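Hand and camera trials – gallery
Breltport bench notes, September

Quick dump of pictures and notes from the hand comparison. Two hands, same arms, same pick list. More text when I get to it.
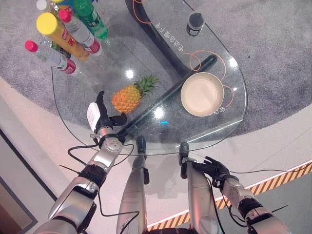

Pineapple on the glass table, left hand over the top, drinks up in the far corner. Head view.

Why glass: because everybody tests on a matte bench and then the thing goes somewhere with a glass table. Carpet shows through, ceiling lights bounce off it, depth goes to mush in patches. Wanted to know how bad. Pretty bad.

The pick list
Pineapple, bowl, bottles, one small can-shaped thing with a lid. Pineapple gets moved and turned between runs, bottles get left lying down. Standing bottles are too easy for either hand.

Hand A, the Flellitz
Stiffer fingers, closes fast. Likes the pineapple body, hates the crown. If the palm comes in over the leaves the fingers close on air about half the time. Come in from the body end and it's fine. Thumb is a little short for the fat bottles. Wrist mount is solid, no play after a full day.

Hand B, the Starnon
Softer close, slower, much nicer on bottles. Doesn't crush the thin plastic ones. On the pineapple it creeps – grips, slides, regrips – and you get a rotated fruit by the time it's lifted. Fingertips pick up grit from the pineapple skin, needed wiping down twice before lunch. Connector is fiddly, bring small pliers.

Runs so far
1,633 grasp attempts logged across both hands. 102 of those thrown out, mostly logger drops, a few where I bumped the table. Not splitting the numbers by hand yet, the labels from the first batch need redoing and I dont want a wrong table floating around.

Cameras
Head camera does most of the work. Good color, good coverage, useless when the forearm swings across the bowl. Wrist camera fixes that but the cable is one more thing to snag. Tried the head camera at two exposure settings. The darker one kills most of the ceiling spots on the glass and loses the dark table base completly. Staying with the darker one for now.

Polarizer on the head camera: helped with color, did nothing I could measure for depth. Might be how I mounted it.

Controllers
Joly controller, stock gains, was our starting point. Too eager near the tabletop. Knuckles tapped the glass on low approaches, which is a sound you learn to hate. Turned the last bit of the approach way down and added a contact stop. Slower by about 16 percent per pick, no more tapping.

Tried a straight position loop as well for comparison. Fine on the bowl if the bowl is where you think it is. Otherwise it shoves it.

Bowl notes
Low wide rim, two ways to take it: pinch the rim or scoop from the side. Hand A pinches well. Hand B can't really pinch something that shallow, scoops OK. Neither one likes the bowl close to the edge of the table.

Still to do
– redo labels, first batch
– lids: small container only, both hands
– same list on the matte bench so there's something to compare against
– cable ties on the left arm, again
– swap hands left to right, in case it's the arm and not the hand

If you're after raw logs, they go up on the Breltport share once the labels are fixed. Use the attempt IDs and not the timestamps, the clock on the logger was off for the first morning.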